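Can a robot do the washing?

Somebody at your house does the laundry. If it isn't you, ask them how they feel about it, and stand well back.

A firm called Brukico would like to help. It sells a kit called the Clellik — a robot arm with two grey fingers and a small camera near the fingertips. The kit costs £3,080, so start saving your pocket money now.

The camera looks for clothes. The fingers open wide, one goes each side of a sock or a shirt, and they squeeze. You do this without thinking. A robot has to think very hard, because cloth flops about and never keeps the same shape.

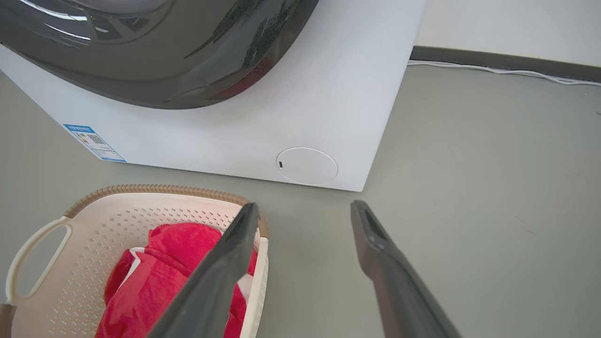

Red washing in the basket, and the machine right behind it.

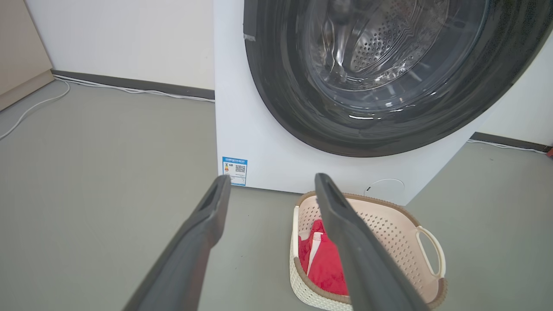
Yurchenko, writing in after our last page on robots, wanted to know if it can pair socks. It can't, says the leaflet. Yurchenko also thinks 6 minutes is a long time to load 3 shirts, and that a little brother could do it in 2 for a biscuit.

The Clellik doesn't eat biscuits. It doesn't empty pockets either, so please check yours for tissues.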